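# How to set out molded plastic parts on a two-tier shelf

In our small store room at Nostdale we keep black molded parts, the shell type, with a domed front and small tabs on the sides. They arrive in cardboard boxes and they must be put where a person can take one without searching. I was doing this badly for a long time, so I write down the method I use now. It takes me 90 minutes for one delivery, with the cleaning included.

## What you need

- a shelf with two tiers and a smooth surface
- a rack or a free piece of floor for the boxes
- a soft cloth, lukewarm water and a little dish soap
- a black marker
- paper tape
- a notebook, or the stock list if you have one

## Clean the shelf first

Take everything down from both tiers. Wipe the upper tier, then the lower one, and go into the corners with a finger under the cloth. Let it dry completely. On a glossy shelf you see dust very well when you look from the side, so bend down once and look along the surface before you put anything on it.

Do not use a scouring sponge. I did it once and the marks are still there.

## Open one box at a time

This is the rule I break most often, and each time I am sorry. When two boxes are open, parts that look the same become mixed, and later you must check every one by its mold number. Our list has 2,729 lines, and reading it for one small part is not pleasant work.

Cut the tape on the box, but do not cut deep. Fold the flaps to the outside. Before you take any part out, compare the label on the box with the delivery note. If the label is damaged, write the number by hand on the cardboard with the marker, large enough to read from the door.

## Check each part in the hand

Turn the part slowly and look at these places:

1. The rounded edge. Feel it with the thumb for a sharp line left from the mold.
2. The channel in the center. Small plastic chips like to stay there.
3. The tabs or flanges on the sides. Press them lightly. A white line in the black plastic means that the tab is stressed, and this part goes to the reject box.
4. The surface. Smooth and pebbled parts belong to different groups, even when the shape is almost the same.

If you find a bad part, put a piece of paper tape on it immediately. Do not trust your memory until lunch.

## Put them in a row

The upper tier is for parts which are checked. Place them from left to right in the order of checking and stand them upright if the shape allows it. Some parts lean forward when they stand – this is fine, only do not let one lean on the next.

I use the lower tier for parts that wait for a second look. Castillo, the supplier of our trays, suggests foam under the parts. I tried it and the parts fell over more easily, so I went back to the bare shelf.

## Before you finish

Close the box, put it back on the stack with the label facing you, and write the number of checked parts in the notebook. A box of 100 parts should give you 100 parts, counting the rejected ones.

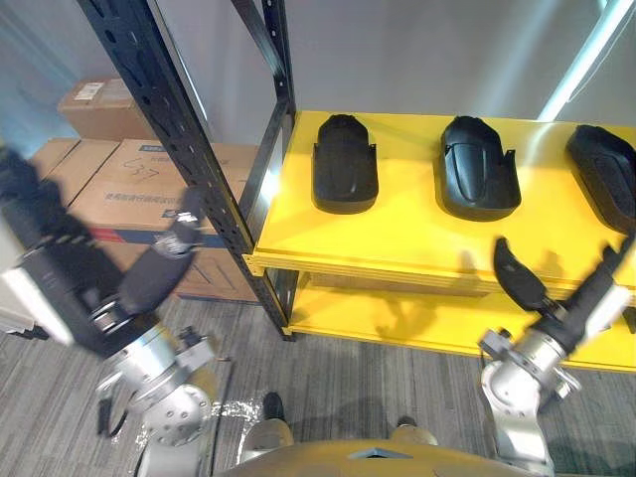 *Text and method: Ilango Suvarna, store room notes, Nostdale*

Black parts in their row on the upper tier of the yellow shelf, and the cardboard boxes behind the black rack. Corrections to this page are welcome, also for my English.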